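Trulla two-arm bench build
Progress report to the Amissah small grants program, second period

This report covers work from January through the end of the grant's second period. The build is being done in the Hivine shared workshop, on evenings and weekends. The first report covered the frame and power supply, so those are left out here.

Both arms are now mounted and can be driven from one program. Each joint has been run through its full travel 200 times with no load. One elbow joint on the right arm ran warm during this test and was re-greased. It has been fine in the runs since.

The control software is a modified copy of Flivero, which we chose in our proposal. Getting it to handle two arms took longer than planned - almost all of the extra time went into stopping the arms from reaching into each other's space. The fix is simple and a bit slow. One arm waits whenever the other is working over the middle of the table.

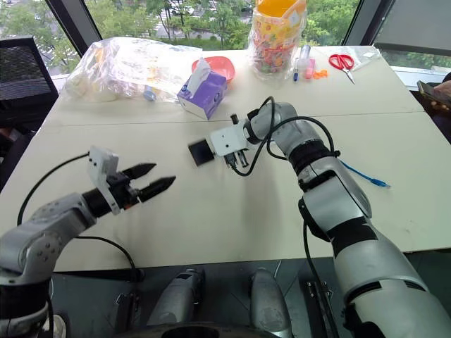 Cable routing is the main open item on the hardware side. The cables need enough slack for the elbow to bend fully, and that slack can catch on things when an arm works low over the table. We plan to try spring clips along the forearm first, then a fabric sleeve if the clips don't hold.

We have also started pick-and-place trials with household items. Of the 26 items on our list, the small flat ones are still the hardest, and soft packaging gives mixed results. Trials are logged by item and by arm so the two grippers can be compared. That log will be sent with the final report.

Budget: the award was $3,000. We have $200 left, which is set aside for cable parts and spare gripper pads. We are not asking for more money. We do ask to move the public demo back by one month, so that the cables can be finished first.

Next period:
Finish cable routing on both arms
Repeat the joint test with a load
Complete trials for the remaining items
Post the wiring notes and the changed code on the project page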